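3.2 Small-item storage and the tiered rack

The second part of the study dealt with small packaged goods kept on open tiers. Earlier work by our group at Flolten had looked at deep cupboards, where items are stored one behind another and the rear row is easily forgotten. An open rack raises a different set of problems. Everything on it can be reached from the front, but there is less to hold an item in place, and the choice of tier matters more than it does in a cupboard with a door.

Three classes of package were used throughout: round tins, long boxes and small boxes. The classes were chosen by shape and not by contents, as the household interviews in Ceston had shown that people describe a full shelf mainly in terms of what will and will not fit. Of the 47 households interviewed, 13 kept tins and boxes on the same rack as a matter of habit. The remainder separated them, although several respondents said that the rule was relaxed after a large shop.

The rack was an orange wooden unit with three tiers and open sides. It was set towards the back left of the table and turned slightly, so that its right end came nearer to the middle of the table than a rack set square to the wall would allow. Figure 4 shows one arrangement with a different class of package on each tier: a round tin on the lowest, a long pink box on the middle and a small white box on the top.
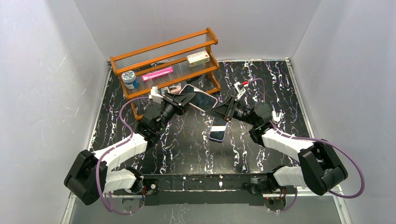

Figure 4. Three-tier rack with one package on each level. The tin is at the left end of the lowest tier and the small box is towards the right end of the top tier.

The placing of heavier items on the lowest tier follows the practice reported by most of the Ceston households. Respondents gave several grounds for it, including the fear of a tin falling from height and the wish to keep the upper tiers clear for things used every day. Mészáros (Zsolt Mészáros, personal communication, April 9, 2022) has suggested that the habit is learned from shop displays. We have no data that would settle the question.

Long boxes were harder to assign. Laid along the tier, a long box takes up width that could hold a number of smaller packages. Turned end-on, it may project past the front edge and be knocked when a hand reaches for the tier below. Our coding guide, adapted from the Muriithi storage schedule, therefore records the direction of each long box as well as its tier. Small boxes caused little difficulty on any level, though they were the items most often left out of place at the end of a tidying period.

Items resting on the table in front of or beneath the rack were coded separately as "unshelved". Coders were asked to apply this label even where the item was partly hidden by the lowest tier – a rule that was added in July, after 2 coders had treated the same position in different ways. Agreement improved once the rule was in use, and the 10 earlier records affected by it were coded again.

The colour of the packaging was noted but was not used in the analysis reported here. It is considered in the Trestent supplement, together with the position of labels and the distance between neighbouring items.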